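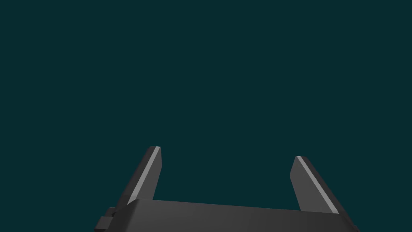 Home News Waters Projects Membership Contact

Masdale Anglers' Club
Progress report to the Mirkstead Rivers Fund
17/04/2019

Dear friends at the Fund,

I promised you a report once the worst of the spring high water was behind us, and I'm glad to say it is, so please forgive me if this runs on a bit. There is a good deal to tell, and most of it is good.

You'll remember that the grant was for the stretch of the Wolde below the old mill, where the bank had been slumping into the river for years and the gravel was so choked with silt that hardly any trout bothered to spawn there. We started in November with the willow work. All five of the bank repairs in the plan are now finished, and the live stakes on the upper ones are already putting out leaves (a lovely sight after a winter of looking at mud!). The lowest repair lost part of its brush bundle in the February flood. We have rebuilt it with heavier posts and set it a little farther back, as your field adviser suggested when we first walked the site.

The gravel cleaning went slower than we hoped. We could only work in low water, and there wasn't much of that before the fish moved up, so we did the two upper riffles and left the long one by the footbridge for late summer. I would sooner tell you that plainly than hurry it and spoil a season's eggs.

Fencing is done on the east side. The cattle now drink from a trough in the top corner of the meadow, which took them a few days to get used to. On the west side we are still waiting for the landowner to settle where he wants his gate, but he has been very decent about it and I expect we'll have the wire up before haying.

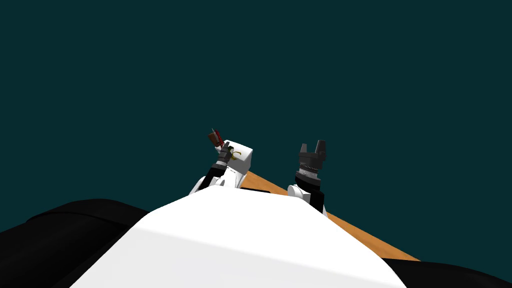 Members have had plenty to say about all this, as you can imagine. Zernon wrote to us after the spring meeting that the new bank looked fine but that we had made it awfully hard to get a fly under the alders, and could we please leave at least one gap for those of us who can't cast like we used to. We talked it over and will be trimming a single casting spot above the second repair, well away from the new stakes.

As for money, we have spent $2,225 so far, mostly on posts, wire and the trough. Receipts are in the envelope with this letter. The plants cost less than planned because we cut most of our own willow, and with your permission I'd like to put the difference toward a proper stile at the footbridge, where the old one is getting risky.

Our youth fishing morning drew eight youngsters, and several went home with a trout for supper and very wet socks. We'd like to hold another in the fall.

The next report will cover the footbridge riffle and the west fence. If any of you would care to walk the river before then, just send word and we'll find you some boots.

With warm thanks,
The Secretary, Masdale Anglers' Club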